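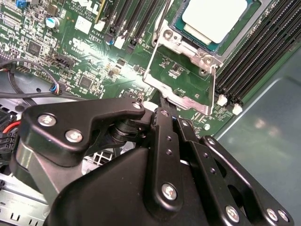

From the workshop: the arm bench

The arm on the back bench has moved on from sorting bolts. Since August we have been teaching it to work on an old Dell board, still in its case, and most of the effort has gone into one job: handling the processor at the socket. Members have been asking how it is going, so this is a short report.

The arm itself is the one most of you have seen. The gripper is a parallel linkage with black plates and hex-socket screws, and the small camera sits at the wrist looking down past the fingers. Ea Brynjólfsdóttir did the wiring and wrote the control program, which she calls Kellora. It has grown to 3888 lines and she would like somebody to read through it before it gets any longer.

Why a processor

Bolts are forgiving. You can drop one, pick it up again and lose only a few seconds. An LGA socket has fine contacts in the bottom and they bend if a chip goes down at an angle or gets dragged sideways. We wanted a job where being nearly right would show up as a fault, and where the parts were cheap enough to spoil. The board came out of the scrap shelf and the chip is an Intel Xeon E5, far more than anyone needs for practice.

The case stays on the bench with the board inside it. Taking the board out would make things easier, but then we would not be dealing with cables, the drive cage and the side wall, and those are what you meet in a real repair. The cables are the worst of it. They hang in front of the camera and the arm has no idea that they bend.

How a run goes

1. Switch on the arm and let it find its home position. Keep hands out of the case from here on.

2. Open the load plate by hand. We tried having the arm work the lever and gave up for now -- the fingers slide off the wire.

3. Put the chip in the tray with the corner mark facing the front of the bench.

4. Start the pick. The fingers close on two opposite edges of the chip and should touch nothing underneath. The arm then carries it over the socket and stops above it, and this is the point to look hard at the screen. The chip should sit square between the fingers. If it is turned even slightly, press the red button and start again. 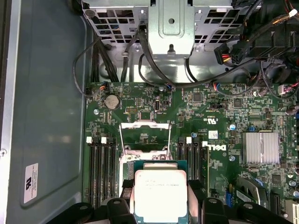 5. Lower it in small steps. Each press of the key is one step, and it takes 21 of them from the stopping height. Do not hold the key down.

6. Open the fingers, back the arm away, and check the chip by eye before anyone touches the load plate.

Results so far

We have logged 300 runs. In 223 of them the chip went down flat the first time. Most of the others were stopped by hand at step 4, with the chip turned in the grip. Glare is the other trouble. The board is shiny, and with the overhead lamp on, the camera can lose part of the printing we use to line things up. Switching the lamp off helps, but then whoever is on the soldering bench complains.

Still to do

New finger pads. The Trusex rubber we have been using picks up dust and needs wiping between runs. A softer sheet is on order from Allden.

A clip or tie to hold the cables back. Any design will do if it comes off without tools.

A shade for the lamp, so both benches can work at once.

The arm bench meets on Saturday at two. If you want to try a run yourself, put your name on the sheet by the door and read the stop button notes first. Long sleeves need to be rolled up.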